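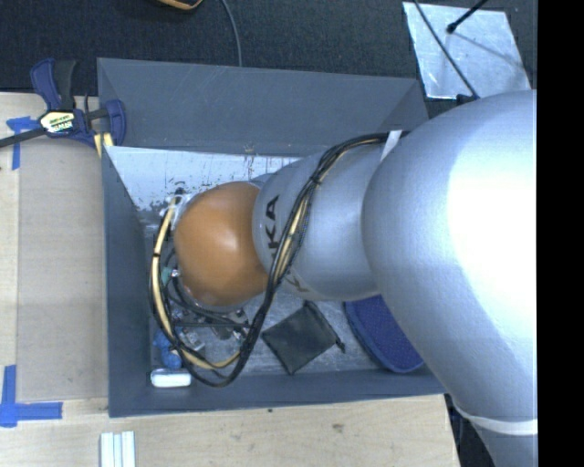
Una de las personas que entrevistamos nos dijo, antes incluso de que encendiéramos la grabadora, que en la frontera se habla mucho de los que llegan y muy poco de la oficina que los tiene que atender, y que si nuestro trabajo servía para que alguien mirase esa oficina, ella ya se daba por satisfecha. Nos quedamos con esa frase durante todo el semestre, y en buena medida el informe fue cambiando de rumbo por su culpa (o gracias a ella).

1. De dónde partimos

Nuestro grupo se propuso estudiar cómo responde un condado fronterizo cuando el gobierno estatal le pide que acoja temporalmente a familias solicitantes de asilo. Elegimos el condado de Cilinero porque dos compañeras del grupo crecieron cerca y conocían a gente dispuesta a recibirnos con paciencia, que para unos estudiantes de segundo curso es muchísimo. Queríamos saber quién paga, quién decide y qué pasa cuando el estado y el condado no se ponen de acuerdo.

2. Cómo trabajamos

Leímos las actas de los plenos del condado, que son largas y a ratos bastante entretenidas, y los dos convenios firmados con el estado. Después hicimos 6 entrevistas: a empleados del condado, a personal del albergue de Mowat y a vecinos del mismo barrio. Todas fueron anónimas. Reconocemos que son pocas y que nos faltó hablar con las propias familias, pero no teníamos ni la formación ni el permiso para hacerlo bien, y preferimos dejarlo para quien pueda.

3. Lo que encontramos

El albergue de Mowat se abrió con 700 plazas en una antigua nave escolar. El primer convenio cubría la comida y las camas, pero dejaba fuera el transporte y la atención médica, que acabaron saliendo del presupuesto ordinario del condado. En las actas se ve muy bien cómo el tono va subiendo: en marzo se habla de «gastos imprevistos» y en agosto ya se pide por escrito que el estado asuma su parte.

El segundo convenio corrigió lo del transporte, y el servicio pasó a la empresa Wellis. Los registros que nos dejaron consultar recogen 1680 traslados, casi todos hacia la estación de autobuses de Clustent, desde donde las familias siguen viaje para reunirse con parientes. La atención médica continúa sin resolver, y en eso coincidieron personas que en todo lo demás pensaban de manera muy distinta.

Nos sorprendió también que los vecinos se quejaran sobre todo de la falta de información. Varios se enteraron de la apertura por el tráfico de la mañana - autobuses a las siete, todos los días - y una reunión previa les habría parecido de lo más normal.

4. Lo que proponemos

Que los convenios incluyan desde el principio una partida sanitaria, que se publiquen los gastos cada trimestre y que haya una reunión vecinal antes de abrir cualquier centro. Sabemos que son propuestas modestas y que la política de asilo se decide muy lejos de Cilinero, pero el condado puede pedir las tres cosas en la próxima negociación.

5. Pendiente

Nos gustaría comparar este caso con el de otro condado que no firmó convenio. Hemos solicitado sus actas y seguimos esperando respuesta.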